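Eteck Shi hand controller and recording software: review

Price as tested: £2,684 for one controller, base station and a single-seat licence
Used for: recording demonstrations on a simulated arm
Test period: 14 working days at our Pillthorpe office

What it is

The Shi is a six-axis hand controller for driving a robot arm at a distance and recording what the operator does. The box holds a handle on a short jointed stalk, a weighted base, a foot pedal, two cables and a printed card with a licence code. The software that comes with it connects to a real arm or to a simulator. We used it only with the simulator and have nothing to say here about its behaviour on hardware.

Our reason for buying was a backlog. We needed 300 usable demonstrations of picking small items from a cluttered kitchen counter, to be used as training data for a pick policy, and our previous method (a gaming mouse and a set of key bindings) was producing poor wrist movement and tired operators.

Setting up

Installation took most of a morning. The driver went on without trouble, but the licence server refused our code until the machine's clock had been set to the correct time zone. The error message said "device absent". The printed card does not cover this and the online manual covers it under Appendix C.

Mapping the handle to the arm is done through a short routine in which you move the handle to each limit of its travel. Do this sitting in the position you will work in. We did it standing and had to repeat it.

The handle is in position mode by default, so the gripper follows the hand at a fixed scale. There is a rate mode as well, which we tried and turned off. The pedal works as a clutch: lift your foot and the arm stops following, which lets you bring your hand back to a comfortable place. The trigger closes the fingers.

The kitchen scene

All our recording was done in the Nukidham kitchen set, with a Franka arm on a fixed mount and a marble worktop. The set is bought separately. It shuffles the smaller objects between episodes and leaves some of the larger ones alone, and the amount of shuffle is a single slider in the scene menu. We left it in the middle.

Thin items lying flat on the worktop were the hardest thing we asked of the Shi. The fingers have to come down square to the long side of the utensil, very close to the surface, and the operator has to judge that height from a flat screen.

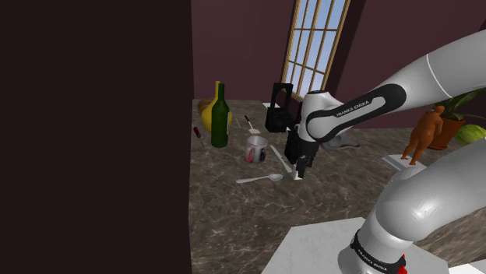 Handling

Movement across the counter is good. The handle is light and has no dead spot in the middle that we could find, and slow sideways moves come out as slow sideways moves. Delay from hand to screen was 85 milliseconds on our office machine, measured with the software's own readout. That is enough to notice for the first half hour. After that our operators allowed for it.

Downward movement is less good. The stalk is stiffer in the vertical direction than in the other two, and lowering the gripper the last small distance tends to come out as a series of little steps. You can see these steps plainly in the recorded height trace. Turning on the smoothing filter removes them but adds delay, and we preferred the steps.

Wrist turning is where the money goes. Lining the fingers up with a knife or spoon that lies at an angle takes one turn of the hand. With the mouse it took several key presses and the recordings showed each one as a separate corner. Demonstrations made with the Shi have the approach and the turn happening together, as we wanted.

There is no force feedback in this version. If the arm touches a bottle on the way past, the handle stays slack and the only sign is on the screen. Operators should be told to watch the forearm as well as the fingers, particularly when reaching over tall objects to get at something behind them.

The trigger has a click halfway through its travel that does not correspond to anything in the software. New operators take it to mean the fingers have closed. Two of ours did, and several early episodes had to be thrown away.

Recording

Each episode is started and stopped with a button on the base. The file holds joint angles, gripper opening, handle position, pedal state and the camera views, all on one clock. Files open in the usual Python tools without conversion.

The software can mark an episode as kept or rejected straight after it ends. Use this. Sorting them later means playing each one back, and the playback window cannot be run faster than normal speed.

Small upright objects gave us the cleanest recordings. The gripper can be brought over the top, held there while the operator checks the line, and lowered between pedal presses. In the layout used for the second half of the test, the white block was the first target and the glass cup next to it was the thing to avoid. The cup is harder to see against the marble than a mug is, and we would pick a darker worktop texture if we were doing it again.
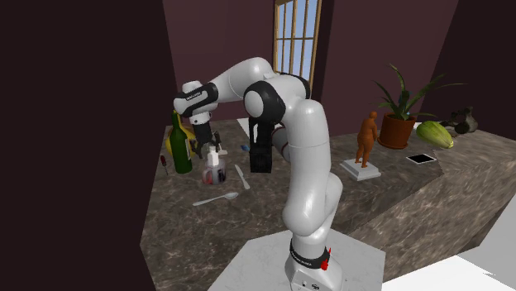
Last changed: October (playback note added, price corrected)

Playback

A recorded episode can be sent back through the simulator to check that the arm does the same thing twice. With shuffle off, it does. With shuffle on, the scene must be restored from the episode's own seed, which the software stores but does not load by default. The tick box is called "Match world" and is on the second settings page.

Faults and omissions

The pedal slides on a hard floor. We fixed ours down with carpet tape.

The cable from handle to base is too short for a desk with the computer underneath.

Only one controller can be attached per licence, so a two-armed task would need a second seat.

The manual shows an older version of the software. Menu names differ throughout.

Compared with the alternatives

A mouse or gamepad will do if the task is only to move an object from one side to another with the gripper always facing the same way. For anything that needs the wrist, the Shi is better by a wide margin. Guiding a real arm by hand is better again for contact and feel, but it is of no use for simulated work and needs an arm.

Verdict

Recommended for recording pick tasks in simulation, with the filter off and the handle mapped sitting down. Not recommended for tasks that depend on pressing, wiping or inserting until Eteck adds some form of force feedback. Ask for the longer handle cable when ordering. It is listed as a spare part and does not appear in the shop.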